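I have been rewriting our task rules again, and since three people have asked me for a copy I may as well put the reasoning here.

The old version was one page that Géza Barta and I wrote in January. It said things like "use a normal household setting" and "fold the garment neatly." Everyone agreed with it and everyone read it differently. When Nafula Muriithi went through the first 300 recordings she found people starting with the shirt already half folded, people smoothing it with their free hand, and one person who folded the same towel over and over because it was easy. None of that was against the rules as written.

Version two has 16 rules. Most of them are dull. Charge the gripper before you start. Wipe the lens. Free hand stays off the item from the first grasp until the last release. If you drop something, keep recording and pick it up with the fingers.
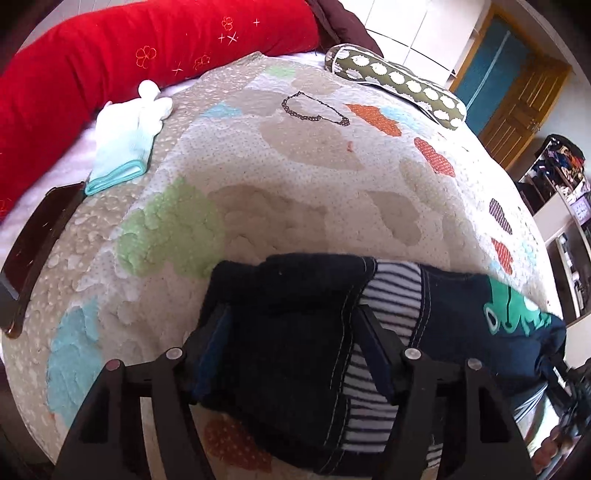
The rule that gets the most argument is number seven, which covers the surface you work on. Géza wanted a plain sheet, one color, the same for everybody. It makes the edges of the clothes easy to find and it makes checking faster. I was against it. People fold laundry on whatever is there, and a policy trained on plain sheets is not much use in a bedroom. Put a navy garment with a green frog on it on top of a patchwork-patterned quilt, next to a red bolster with orange flowers, and you have the sort of thing the robot will have to deal with. The dark cloth still stands out well enough there, and that is now the wording of the rule: any surface is fine, as long as a second person looking at the first view can say where the item ends.

Stela Furtună added a line I would not have thought of. Don't tidy the rest of the room for the recording, but do take out mail, photos of people and anything with a name on it. She has had to throw away good work over a visible envelope.

There is also a rule about stopping. If the finger joints feel stiff or start to click, stop and write it down in the log - don't finish the batch first. We lost 844 recordings to a loose left finger last winter and most of those could have been saved by one note.

Still open: whether clothes with buttons get their own sheet, and how long a pause is allowed before a recording counts as two. Irina Manole thinks the second one should be left to the reviewer. I would like a number in there, but I don't have one I can defend yet.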